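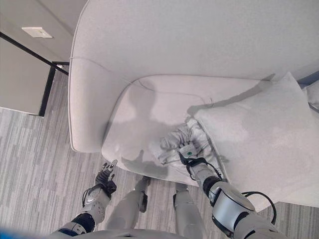
The Armchair Corner: A Small Gallery

Posted 11/19/20

Welcome back, and do put the kettle on first, as I have never managed to write a short page about a chair and I don't suppose I'll start now. This gallery is all about the reading corner, which several of you have asked after since I showed the sitting room in May (when it was still mostly boxes and one very sad lamp). It's a good deal further along now, and although there are still things I'd like to change, I find I sit in it every single evening, so it must be doing something right.

The wingback

The chair is the Sivholm, in the palest grey they do. I went back and forth over that colour for weeks, with a fan of fabric swatches living on the windowsill, and very nearly lost my nerve and went for something darker. I'm so glad I didn't! The pale fabric bounces the light back into the room, and the tall rounded back wraps round you in a way that my old square chair never did. There's a fine seam running along the inside where the arm meets the back, and piping round the top of the seat, and those two little details are what make it look like a proper piece of furniture and a bit less like a marshmallow.

I bought it at the end of a sale, with 200 off the price, and had to wait 8 weeks for it to come, which felt like an age when I was sitting on a dining chair with a blanket over it.

The big white cushion

Every wingback needs a cushion, or mine does at any rate, as the seat is deep and I am not especially long in the leg. I tried two small ones first and they kept sliding down behind me. The large square white one leans into the corner of the back and stays put, more or less, and if you give it a good thump on both sides in the morning it plumps up again very nicely. It does crease. I've stopped ironing the cover, and I can't say I've noticed any difference to my happiness.

The cover is from Cladine and comes off with a zip along the bottom edge, so it goes in with the ordinary white wash. I'd say buy the inner one size larger than the cover if you like a cushion with a bit of fight in it. A flat cushion always looks tired to me, however nice the fabric.

The things that land on the seat

Now, I promised myself I'd be truthful on this page, so I must tell you about the seat. It is a magnet for cloth of every kind. Anything grey and soft that comes into this house will spend at least one night crumpled up on that chair, whether it's a jumper or a wrap or something that only came downstairs to be put in the wash. I used to get quite cross about it. These days I do one little round before supper, pick up whatever has settled there, give it a shake, and either fold it or send it on its way.
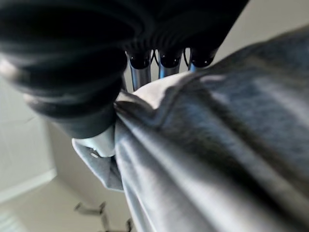

Soft grey marl things are the worst offenders, I think, as they look perfectly at home on a pale grey chair and you can walk past them for days. A bright red jumper would never get away with it. My rule for folding anything thick and fleecy is to lay it face down, smooth the big creases out towards the edges with the flat of your hand, bring the sleeves in, and then fold from the bottom up so the neck ends up on top. If there's a lighter lining, tuck it well inside first or it will peep out all down one side and the whole pile will look scruffy. It takes no time at all once your hands know the way.

And do check the pockets! I have found a train ticket, a teaspoon and the best part of a packet of mints, all in one evening.

Keeping a pale chair pale

This is what most of you write to me about, so I'll go on a little. I run the soft brush of the vacuum over the seat and arms once a week, going with the fabric, and I lift the seat cushion once a month to see what has gone down the sides. For marks, I use a clean white cloth and cool water with the smallest drop of washing-up liquid, and I dab from the outside in. Please don't scrub. I scrubbed a tea splash on my previous chair and ended up with a fuzzy patch the size of a saucer, which bothered me far more than the tea had done.

New dark clothes are the other thing to watch. I wash black jeans twice before I let them anywhere near it, and I keep a cotton throw from Flitis to hand for visitors with muddy dogs.

Where I looked before buying

A few of you wanted to know what else was on the list. I sat in a Schnyder armchair in the showroom and it was beautiful, truly, but it came to 2000 before delivery and the arms were a touch too high for knitting. If you're tall and don't knit, it may well be the one for you. The Sivholm has lower, rounder arms, and I can rest a book on one of them without it tipping off on to the floor (a mug is another matter, so please use a table).

There were 32 comments under the May gallery and I have read every one, including the very firm one about curtain lengths, which I've taken to heart. The curtains are being let down by an inch and I'll show you those next time, along with the footstool, if I can settle on a fabric for it before the spring. I'm leaning towards a stripe. Do tell me if you think a stripe would be too much with all that grey.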